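Home Coaching Meal Plans Blog Join Us Contact

I'm looking for a second nutrition coach!

I'm Mei Szabo and I run Pruitt Physique, a small online coaching business for people getting ready for their first bodybuilding show. I've got 64 clients right now, which is more than I can do a good job with by myself – my inbox will back me up on that.

You'd take on 35 of them, mostly bikini and classic folks. That means weekly check-ins, adjusting macros, and talking people down when the scale jumps overnight. You need a nutrition certification and at least one full prep behind you, either your own or a client's. 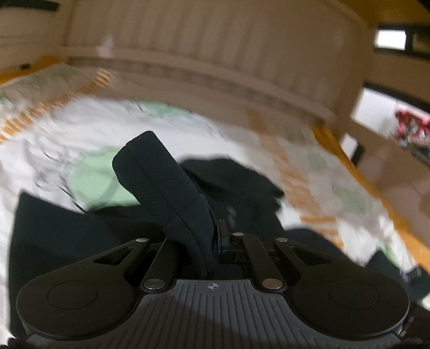
Pay is per client, paid monthly, plus a $300 bonus for every show day you work. You can live anywhere, but I'd love to have you with me at the Cleluria Classic in October. Send me a few lines about yourself and one meal plan you've written by 14th April.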